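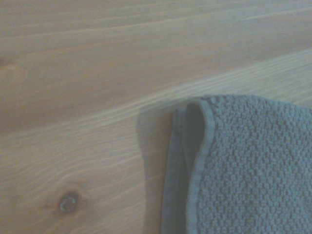
Helles Holz, ein gefaltetes Handtuch in Graublau.

Über uns

Hallo und schön, dass du hergefunden hast! Ich bin Adi Harahap und lese viel zu viel, meistens Geschichten, die Leute in ihrer Freizeit schreiben und kapitelweise ins Netz stellen. Jaltwood ist der kleine Verlag, der daraus entstanden ist (ja, Verlag, ich muss bei dem Wort selbst noch grinsen). Wir machen aus abgeschlossenen Onlineromanen richtige Bücher, mit Lektorat, Korrektorat und einem Umschlag, den man gern ins Regal stellt.

Angefangen hat es mit »Gavinen«, einer Familiensaga in 87 Kapiteln, die ich damals jeden Samstag verschlungen habe, immer gleich nach dem Hochladen. Als das letzte Kapitel kam, war ich tagelang unausstehlich und habe der Autorin eine viel zu lange Mail geschrieben. Zwei Wochen später saßen wir zusammen am Telefon und haben über Papiersorten geredet, von denen wir beide keine Ahnung hatten! Die erste Auflage lag bei 800 Stück und ist inzwischen fast weg.
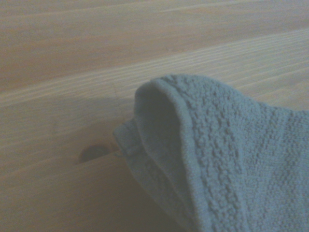
Heute sind wir zu dritt. Juhász macht das Lektorat und streicht mir jedes zweite Ausrufezeichen (auf dieser Seite durfte sie nicht ran), Ponov kümmert sich um Satz und Umschläge, und ich lese Manuskripte, beantworte Mails und packe Pakete. Wir bringen im Jahr 3 Titel heraus, mehr schaffen wir neben unseren anderen Jobs nicht, und mehr wollen wir gerade auch gar nicht.

Was wir mögen: Liebesgeschichten mit Humor, Figuren über vierzig, Dialoge, bei denen man laut lacht und in der Bahn komisch angeschaut wird. Fantasy nehmen wir auch, wenn die Karte vorne nicht länger dauert als das erste Kapitel. Krimis eher selten.

Du hast eine fertige Geschichte online stehen? Dann schick uns den Link und die ersten drei Kapitel, bitte noch kein ganzes Manuskript. Im Juni lesen wir alles, was bis dahin angekommen ist, und jede Einsendung bekommt eine Antwort, auch wenn es mal dauert. Die Rechte an der Onlinefassung bleiben übrigens bei dir, sie darf also gern stehen bleiben.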